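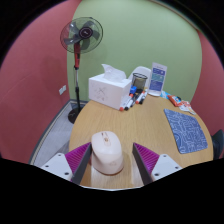
Page last changed: December, 5:40 pm

Shared Table Study, Iltach Building
Student report by Adhiambo Barasa

2.1 The table
The small meeting room has one round table in light wood. Groups book it for project work, and things left on it tend to stay. I wanted to know which items students use and which only take up space. Whiteboard markers and a box of tissues sit on the top, and so does a computer mouse. The sign holder was left out of the study.

I asked users of the room to fill in a short form over 3 weeks. The form was adapted from one used in the Skostley course.

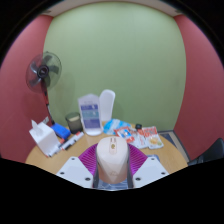 Idahosa Student Reports, Issue 5, p. 3

2.2 What users said
Most wanted the markers kept within reach – several asked for a tray. The tissues were used more than I expected. Opinions on the fan beside the table were split, mainly over noise.

2.3 Changes proposed
Markers go in one tray near the wall. The mouse gets a fixed spot. Cost limit for the tray is 100, paid from the Bultik fund. The form is in Appendix B.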